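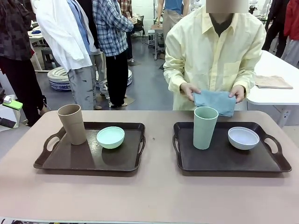
Two trays, each set with a cup and a bowl.

Flultbridge Community Kitchen on Its Rye Program
An interview with the head baker

The Flultbridge Community Kitchen has offered instruction in home baking for 6 years. Its newest course, devoted to sourdough rye, opened in May and was filled before the printed schedule had been mailed. The head baker, who designed the course and teaches most of it, met with the newsletter after a morning session to discuss the recipe, the flour and the questions that students raise most often.

The course was a response to requests. Students who had completed the white bread classes went home, tried rye on their own and came back with complaints. "They told me the dough was wrong," the head baker said. "They had kneaded it for a quarter of an hour and it was still sticking to their hands. I had to explain that rye dough does that. You mix it until there is no dry flour left, and then you leave it alone."

The kitchen's formula is based on a loaf the head baker learned at Seppälä, a small bakery where she spent two winters as an apprentice. It calls for 300 grams of whole rye flour in the starter stage, mixed with an equal weight of lukewarm water and a spoonful of active culture. The mixture stands overnight, covered, in a draft-free place. More flour, salt and a little dark syrup are added the next day.

Asked whether the syrup could be left out, she said that it could. "The bread will be a shade lighter and a bit more sour. Some people prefer it. My own family will not eat it that way, so at home I put it in."

Flour was the subject on which she had the most to say. The kitchen buys a coarse whole rye under the Pravia label for the loaves and a finer one from Edetti for crispbread. She does not recommend exchanging one for the other without changing the water. "A coarse flour drinks slowly. If the dough looks like porridge at first, wait twenty minutes before you add anything. I have seen a great many good doughs ruined by an extra cup of flour."

Students are asked to weigh their ingredients, and the recipe sheet gives no cup measures. This has drawn some objection. The head baker was firm on the point. "I was raised on cups, and I still make pancakes that way. For rye I want a scale. Two people can fill the same cup from the same bag and get different amounts, and then they ask me why one loaf has a gummy line along the bottom."

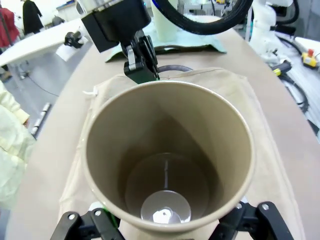
Baking and Storage

The loaves are baked in greased tins, first in a very hot oven and then at a moderate heat. The recipe sheet gives 54 minutes in total for the standard tin. The head baker acknowledged that the number amuses people. "It is what our ovens need. At home, start checking at fifty. If you have a thermometer, the middle of the loaf should read a little over 205 degrees."

She advises against cutting the bread on the day it is baked. The loaf should be cooled fully on a rack, wrapped in a clean cotton cloth and left until the following day. "It is difficult, I know. The whole house smells of it. But if you cut it warm, the crumb smears on the knife, and people believe they have underbaked it."

A loaf kept in its cloth will last most of a week at room temperature. For longer keeping she suggests slicing it and freezing the slices with paper between them. The refrigerator is discouraged, as it makes the bread go stale sooner.

On the care of the starter between bakings, her instructions were brief. It may be kept cold and fed once a week with equal weights of rye flour and water. Gray liquid on the surface can be stirred back in. Pink or orange streaks mean that the starter must be thrown away and a new one begun.

The rye course will be offered again in the fall, with places limited to 6 in each session. Students should bring an apron and a lidded jar in which to carry home a portion of the starter. Registration is handled at the front desk.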